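Sarkbridge gets a rooftop orchard this July

I'm so happy I finally get to share this! My studio, Lozano, has been picked to turn the old Mukmont parking deck into 64 apartments with a working orchard on the roof. We'll catch the rain up top and send it down through planted walls to the courtyard (ferns, mostly, and a few stubborn herbs).

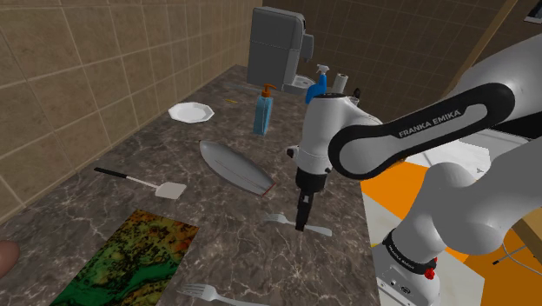
Issue 29, page 4

Precious Shabalala is leading the planting, and she's already talked me into more pear trees than I budgeted for. We're keeping the concrete ramps, too, as a shared walking garden. Come by the Sarkbridge library in July and poke at the model!

Contact: Aurelio Lozano, Lozano studio, Sarkbridge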